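4. The Draduneo Kitchen Package

4.1 Contents of the package

Draduneo is sold by Mistik as a ready-made simulation package for groups that want to test manipulation policies on household objects without building their own assets. A license covers one kitchen, a library of object models, a set of robot descriptions, and a task editor in which the user writes instructions and success conditions. We used the single-arm configuration with a two-finger gripper for all of the work reported in this section. The object library can be extended, but we left it as shipped.

The package was installed by the third author on the lab workstation described in Section 3. Installation followed the vendor's manual except for one step, the renderer update, which failed twice behind our proxy and had to be done from a local copy. We mention it for groups with similar network rules. After that the package ran without changes to our system, and all results below come from the version that was current on 30/01/2024.

Each episode starts with a set of objects placed on the kitchen counter. The user can fix the layout in a file or let the package draw one at random, with limits on how close two objects may be and how far each may sit from the base of the robot. Figure 3 gives views from our evaluation runs. 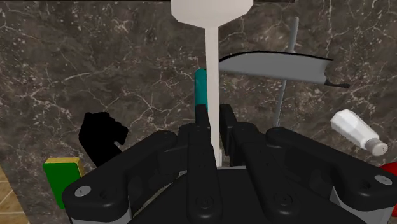 The limits on spacing matter more than the manual suggests. With the default value, long thin objects are allowed to cross, and the collision shapes of the models then overlap at the start of the episode. The physics engine pushes them apart during the first moments of simulation. In most layouts the movement is too small to notice, but in a few of them an object rolled or slid far enough to change which grasp was reachable. We therefore let every layout settle for 2 seconds before the policy received its first observation. Mistik's support staff told us that the same delay is used in their own demonstration scripts, although the manual does not list it.

4.2 Evaluation procedure

We ran 600 episodes with the reference policy that comes with the license and the same number with our own policy, which was trained as described in Section 3.2. An episode consisted of one written instruction and ended when the success condition was met, when the object left the counter, or when the time limit was reached. Instructions were limited to picking up a named object, moving it to a named place, and putting it next to another named object. We did not test pouring, cutting, or spraying, although the task editor has templates for all of them.

Two people, the second author and Josefien Verbeke, reviewed the recorded episodes. They worked separately and did not see the success flag produced by the package. For each episode they marked whether the instruction had been carried out as a person in the kitchen would understand it. Where they disagreed, Horacio Orellana watched the recording and decided.

The package flagged a larger share of episodes as successful than the reviewers did. Nearly all of the difference came from the rule for picking up. By default, an object counts as picked up once its lowest point clears the counter by a small margin for a single time step. An object that is tipped, pinched at the top and dragged can satisfy this rule for a moment. We replaced it with a rule that requires the margin to hold while the arm is moving, and the two sets of labels then came close to each other. The change takes one line in the task file.

4.3 Object models and grasping

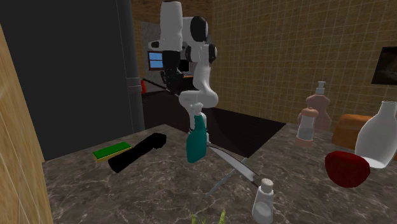

Grasp quality depended strongly on how the collision shape of each model had been built. The package stores a detailed mesh for rendering and a simpler one for contact, and the two are not equally close for all objects. For bottles the simple mesh is good around the body and poor around the nozzle and trigger, where a single convex block stands in for several parts. When the teal spray bottle is held from above, with the fingers at the trigger nozzle, the contact forces are computed on that block, and the grip is steadier than the visible geometry would lead one to expect. We would not transfer a grasp of this kind to a physical arm without checking it first. Body grasps on the same models behaved as we expected from earlier tests with the Brima set (Section 2.3).

Thin objects gave the opposite problem. Handles and rods have narrow collision shapes, and a small error in the finger position leaves the object outside the contact region. The reference policy often closed the gripper beside a handle and then lifted nothing. Our policy did this less often, probably because its training data included more views from the wrist. We also saw slipping during fast moves, with the object turning between the fingers around the contact point. Raising the friction value in the material file reduced the turning, but it also made round objects stick to the fingers on release, and we went back to the default for the final runs.

Small containers such as the shakers were easy to grasp when upright and hard when lying down. The random layout tool can produce either pose, and the user has no switch to turn one off. Anyone comparing policies with this package should store the starting poses along with the random seed. In our tests the seed alone did not reproduce a layout after the object library had been reloaded.

4.4 Cameras and rendering

The package offers a wrist view and any number of fixed views. Fixed cameras can be moved in the editor, but their settings are saved with the kitchen and not with the task, so a change made for one task applies to all of them. We lost part of a day in March to this and now keep a separate copy of the kitchen for each camera arrangement. 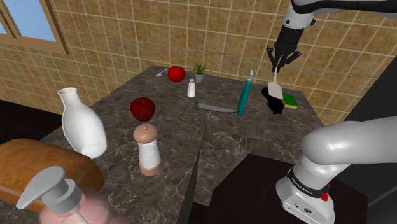
Rendering was fast enough for evaluation. With one fixed view and the wrist view, the workstation ran 22 episodes in parallel before memory became the limit. Adding a second fixed view reduced this number sharply. The textures account for most of the memory, and Mistik offers a reduced set on request. Tala Nseir repeated part of the evaluation with the reduced set and found no change in the ranking of the two policies, though both scored slightly lower.

Lighting can be varied between episodes, but only in overall brightness and color. Shadows keep their direction. For a group whose main question is how a policy copes with changing daylight, this is a real limit, and the Chowdhury package reviewed in Section 5 is better suited to that purpose.

4.5 Cost and support

The yearly license was quoted to us at 991 euros for one workstation, with the reference policy included and the reduced textures at no extra charge. Updates are covered for the license period. Questions sent by email were answered by a person who knew the software, usually on the next working day. The report we filed on the seed problem was confirmed and was still open when this section was written.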